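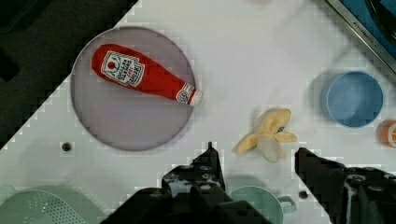

**Sukell House - date of the east wing?**

**nulter_lane:** The 3 drain heads on the east front are cast with a date, but the ashlar behind them is tooled differently from the main block. Has anyone seen the building accounts?

**L. Haugland:** Estate bundle 394, folio 630. Payment to a mason named Hellwig for "the new end". No year on the sheet, but it is bound with November bills.

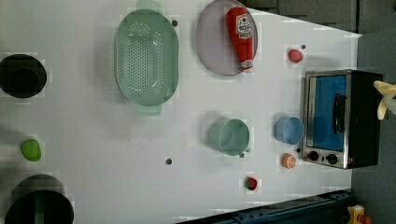
*Pots, colander and a small green item on the white tabletop.*

**kpongsiri:** Binding order proves little. That bundle was re-sewn at least once. I would put the wing a generation later, on the sash profiles.

**L. Haugland:** The sashes are replacements. Look at the horns - no original window on that front would have them.

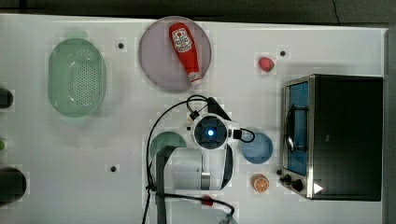 Country House Recording Group - East Front Team

**kpongsiri:** Horns accepted. The roof is another matter. The trusses are bolted king posts in machine-sawn softwood, and I don't see how that squares with folio 630.

**nulter_lane:** Could the roof be later than the walls? There is a straight joint over 3 feet long below the parapet.

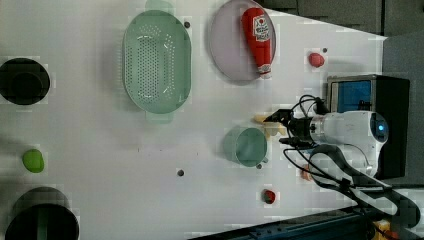
If the parapet was raised, the roof went with it, and the trusses date only that phase.

**L. Haugland:** Agreed. Check for empty sockets in the wall head.

**kpongsiri:** Not agreed, but I'll look at the sockets.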